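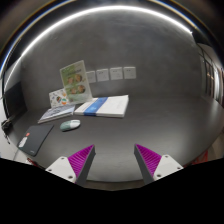

**Is the Voltico hand-held gripper kit worth it for desk tidying demos?**

Hello all! I'm trying to teach our arm to clear a desk (mouse, booklets, a fat stack of paper) and I'm torn between the Voltico kit at $291 and renting one from Melten for $54 a week. Has anyone lived with the ribbed fingers for a while? I worry most about thin paper things.

— Josefina Echeverría, 10/23/26

**Ravinder Chisholm**

Hi Josefina! We bought ours last year and I'm fond of it. A mouse is easy — the fingers bend around it nicely, so come in across the short side and don't squeeze too hard. Single booklets lying flat are another story, and I slide mine to the edge of the desk first and pinch from there. Thick stacks depend on how wide your fingers open, so measure before you order. If you'll be recording for more than five weeks, buying is cheaper than renting.

**Maëlle Petrenko**

Rent first, my dear. I sent mine back after 11 days and didn't miss it.

**Ravinder Boychuk**

No idea about Melten, sorry, but do get spare finger pads!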